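Siladen Tabletop – Two-Arm Kitchen Station

Home / Products / Demonstration units / Siladen Tabletop

Price: from $699 a month on a 12-month lease
Availability: open day bookings for November
Lead time: 70 days from signed order

The Siladen Tabletop is a two-arm workstation for kitchen and food service handling. It comes with a pair of light gray arms, two black grippers, a controller and a license for the Pralance simulator. Customers use it to try out plate, cup and serving tasks before changing anything on their own line.

Both arms mount on the same side of the work surface. Each arm can be run alone, or the two can share a task under one program.

What you will see at the open day

Visits are held at our Misthorpe showroom and last most of a morning. The first part is the simulator. Visitors sit at a desk with a large screen and follow the kitchen counter task, which uses the marble countertop model and the standard table setting. The operator can stop the run at any point, change a setting and start over.

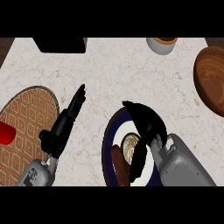
Kitchen counter task in simulation, right gripper over the plate and left gripper empty.

After the simulator we move to the hardware cell next door, where the same program is loaded on a physical unit. Visitors are welcome to ask for changes to the program – a slower approach, a different starting pose, a higher clearance over the rim of the plate. Most changes take a minute or two to load.

The kitchen counter task was picked for visits as it puts small items close together. A gripper that comes down over a plate has to get near one item and stay clear of the one beside it. On a bare test bench that problem never comes up, and it is the one our food service customers ask about most.
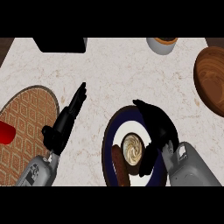
The left arm has its own start position, which the operator sets separately. In a two-arm program you can give it a hold command while the right arm works, or have both move together. Collision zones are drawn around each arm and can be shown or hidden on the operator screen. We leave them hidden for the first run and turn them on for the second.

Simulator and object library

Pralance ships with 2,823 object models, including plates, cups, bowls, placemats and a range of food items. Surfaces can be swapped from a menu. You can also load your own models, and we will check them for you at no charge during the first month of the lease.

Included with the lease

2 arms with grippers
Controller and operator screen
Pralance license, one seat
Roy remote support, business hours
One training day at Misthorpe

Extra Pralance seats and a rolling base for the controller are sold separately.

Booking a visit

Morning visits start at 9:30 a.m. and groups are kept small. Please tell us when you book if you want to bring your own object models – we need the files a week ahead. Parking is at the rear of the building. Closed shoes are required in the hardware cell, and safety glasses are provided at the door.

To reserve a place, use the booking form on this page and choose "Siladen Tabletop" from the product list.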